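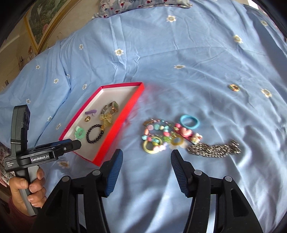 5.2 Small objects on soft surfaces

The results in Section 5.1 cover chores in which the object is rigid, stands on a hard surface, and is at least as wide as a finger pad. Moving cups from a drainer to a shelf and loading parts into the trays at the Fellodside workshop both belong to that group. This section takes up the chores that came out worst in our trials. All of them involve small items lying on cloth.

The training set holds 2,395 demonstrations. After we removed recordings with missing gripper poses or a lost wrist view, we drew 2,000 for training and kept the remainder for checking the policy offline. The demonstrations cover 33 chores, split between homes in Selbridge and the workshop floor at Fellodside. The same policy, which we call Dalisay, was trained on all of them together. It was then run on a two-arm station with parallel-jaw fingers. We did not tune it for any single chore.

Figure 3 gives an idea of the setting for the jewelry chore. The items lie on a rumpled bedsheet with a small daisy print, some inside an open red box lid and some in a tangled pile beside it. A person doing this chore by hand would hardly think about it. For a parallel-jaw gripper it brings together several problems that are usually studied one at a time, and we discuss them in the order in which they stopped the robot.

Depth on the sheet. A bed has no fixed height. The mattress gives when a finger presses on it, and folds in the sheet can stand as high as the items lying between them. On the workshop bench, the policy could close the fingers at nearly the same height every time and succeed. On the bed, it either closed above the item or pushed it down into the cloth. Pushing down was the more common error, and it often ended with the fingers holding a pinch of sheet along with the object. People using the hand-held grippers made the same mistake early in their sessions. They corrected it by lifting a little, opening the jaws and trying again, and these corrections are present in the training data. The policy copied the lift, but it often opened the jaws too late, after the sheet had already been dragged and the other items had moved.

Tangles. Strands of beads do not come out of a pile one at a time. Pulling on one bead usually brings a second strand with it, and the policy had no reliable way of telling whether it was holding one piece or two. When both arms were used, the second arm sometimes held the pile still while the first pulled. This worked well with a stiff item such as a bangle and poorly with strands. In several trials the robot carried the whole tangle to the box and released it there. Under our scoring rule that counts as a failure, although some of the householders who watched the trials said they would have accepted it. We come back to this difference in Section 6.

Items that change shape. A coiled hair tie, a beaded bracelet and a chain made of boxy links all deform when grasped, each in its own way. The hair tie squeezes flat and springs back. The bracelet folds around the finger. The chain hangs straight down and can catch on the rim of a box while being lowered. The policy dealt best with the hair ties, whose final position matters little as long as they land inside. Chains were the hardest, and the usual failure was an early release, with part of the chain left outside the rim.

Blocked views. With cameras mounted near the fingers, the item is often hidden during the last part of the approach. A large object can be grasped anyway, from memory of where it was. A pendant or a ring cannot. In the workshop trials we added a fixed camera over the bench, and this helped with small screws and clips. We could not place a camera over a bed in most of the homes without moving furniture, and we chose not to. A household robot will have to work with the views it carries with it.

Gentle placing. None of our tests measured contact force directly. Jomar Pascual, who ran the home trials, noted in his log that the robot tended to set items down harder than the people did, in particular when the target was a box lid lying on the mattress. The lid tips when one side is pressed. Once it had tipped, items already inside slid together, and the next placement started from a state that was rare in the demonstrations. After an event of this kind the policy seldom finished the chore.

We compared Dalisay with Zanditent, our earlier policy, which was trained on the workshop recordings alone. Zanditent was as good as Dalisay on hard surfaces and failed on nearly every bed trial. Adding home recordings clearly matters, then, but it did not bring the two settings level. We also tested whether more recordings of the jewelry chore would close the gap. Results improved for single, well-separated items and stayed where they were for tangles. Our reading is that the demonstrations show what a careful person does without showing what that person feels through the fingers, and for tangled strands much of the useful information is felt.

For readers who want a direct answer on household use, ours is limited. With the hardware described in Section 3, the robot can put away separate small items from a bed, slowly, with a person nearby to step in. It cannot yet be left alone with a mixed pile. In the workshop, where the surface is flat and the parts arrive apart from one another, the same policy ran with few stops, and the operators at Fellodside kept it in use for tray loading after the August trials had ended.

Two changes to the fingers are being tested. The first is a narrower tip, which reaches between strands more easily but loses grip on cups and bottles. The second is a softer pad that follows the shape of the object. Early trials with the softer pad show fewer sheet pinches and slower releases — the beads tend to cling to it. Neither version was used for the results reported in this paper.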